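Porlow Textile Hire: Questions About Towel Care and Returns

What weight are your towels?
Hand towels are woven at 436 gsm and bath towels at 300 gsm. Both are cotton terry with a looped pile on each side. Weights are measured before the first wash, and some change after laundering is normal.

What temperature should I wash them at?
Wash at 60 degrees with a standard detergent. Printed and dyed items should go through at 40. Do not use fabric softener on any terry item, as it coats the loops and reduces absorbency.

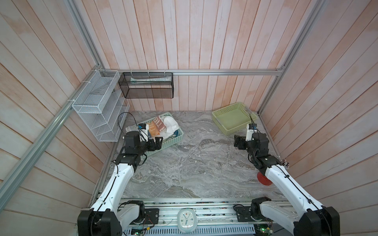 Can I tumble dry?
Yes, on medium heat. Remove items while slightly damp if they are to be folded. Overdrying makes the pile stiff and shortens the life of the hem stitching.

Are marks charged for?
Light discolouration counts as fair wear. Tears, burns and bleach damage are charged at the replacement rate shown on your agreement. If an item arrives marked, report it within two working days and quote the delivery number.

What should I do about a pulled loop?
Cut it level with the pile using small scissors. Do not pull it. Terry is a woven cloth and will not ladder, but pulling draws in the loops next to it.

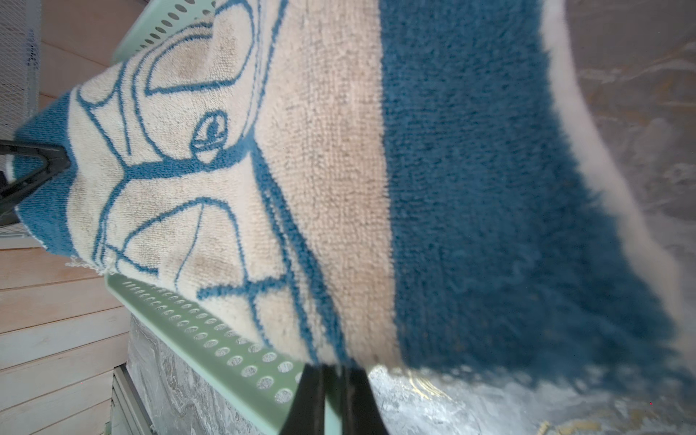 Cream and teal-blue terry with blue line pattern. Brownish marks show on the cream section.

Which ranges can be hired?
Manninen is the patterned range and Brirnutano is the plain one. They can be mixed in one order. The minimum order is 126 pieces across both.

Where do returns go?
Send all returns to the Hiltstead depot in the bags supplied. Each bag holds one size only. Wet items must be bagged separately and marked as wet on the docket.

When is stock counted?
Hire stock is counted every April. Accounts holding more than 266 pieces will be sent a count sheet, to be returned before the next delivery.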